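Home Projects Visits Parts Notes Contact

Visiting the Hesby laundry build
February 25, 2022

I drove 55 miles to Skumham to see the two-arm laundry robot people on the Wateo forum keep posting about, and wow, it was worth the gas! The build lives in an ordinary home, so you stand there with your coat on next to the washer while it works. I went straight for the gripper. Two black fingers, a geared ring in a round white housing, and a cyan light up top that I want to copy immediately.
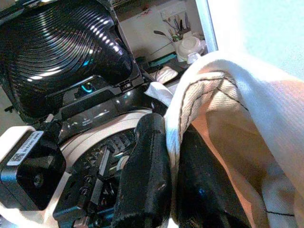

At the washer

Next came the top loader, with a white hamper beside it. The arms move a lot faster than mine do (my Odera kit crawls), and I kept stepping back. I asked about tuning and got a 30 minute answer - I wrote down maybe half of it. The short version is slow joints near the drum, fast ones everywhere else.
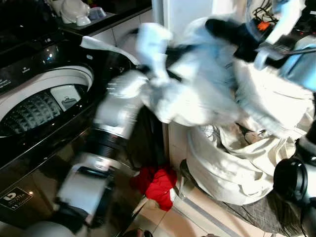 White cloth in the gripper, arm on the move.

What I really came for was the grip. My own fingers slide right off anything ribbed, and I've printed far too many versions trying to fix that. So I hung around for the close-up stuff, thick folds especially, and asked to see it over and over. Very patient hosts!

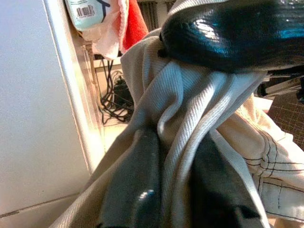

Gray ribbed fabric bunched at the fingers, cream piece next to it.

They've spent 2000 dollars so far, not counting the washer. I'm at 200 and it shows. Going back when the new wrist is on.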